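Badgate center changes bench sweeping routine

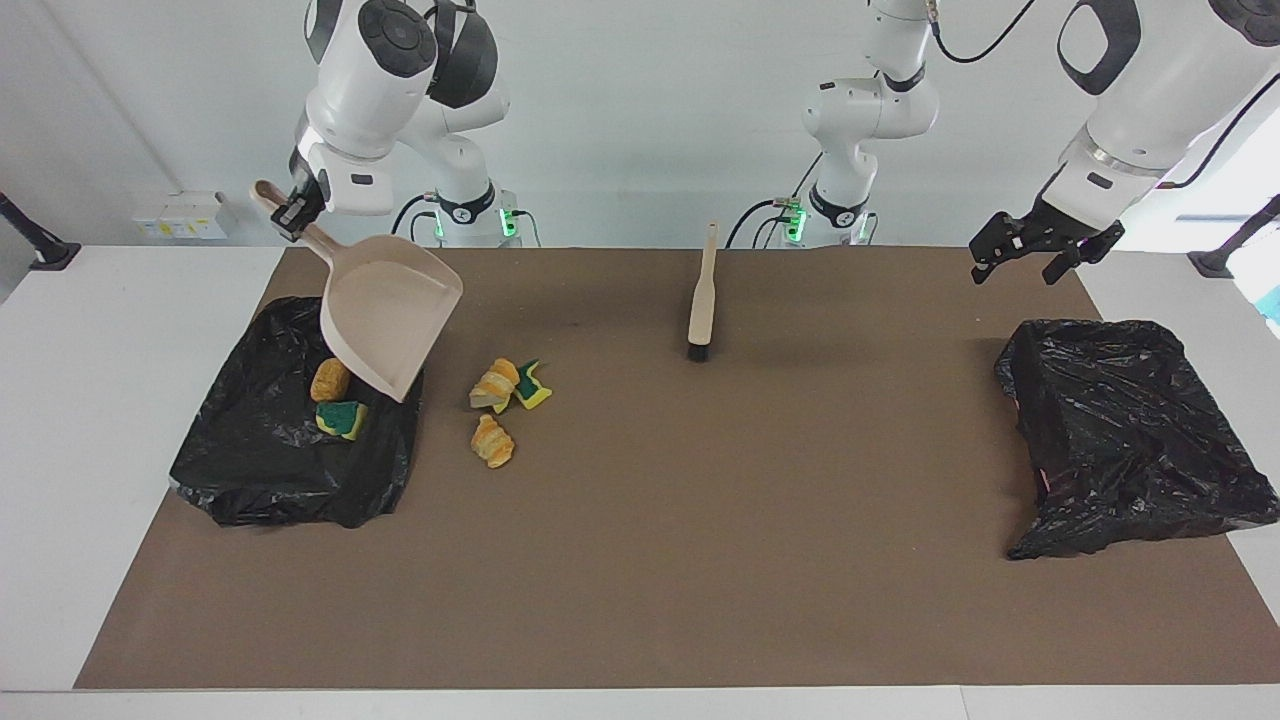

Staff at the Badgate reuse center began a revised end-of-day cleaning procedure for the sorting benches on 31 July 2026. The change covers 13 benches in the main hall and applies to dry debris only. Each bench is now fitted with a brown paper mat, and sweepings go into a black plastic trash bag opened out on the left side of the surface. The tool set is a beige plastic dustpan with a long handle and a hand brush with black bristles and a slim wooden handle. Small discards, such as a used sponge with a green scouring side, go into the same bag. Toy food and other play items are checked against the resale list before the bag is tied.

The previous routine used one shared bin at the end of each row. Operations lead Shakuntala Joshi said the bins were heavy when full and had to be carried past the public counter. Bags are now tied at the bench and moved to the rear store on a flat cart.

The center handled 2108 bags in the last reporting year, of which 329 were reopened after salable items were found inside. Joshi expects the resale check to lower the second figure. Paper mats are replaced when torn or stained.

Lustley, the second site, will switch to the same layout in August. Satish Srivastava will run 2 training sessions there. Opening hours at both sites are unchanged.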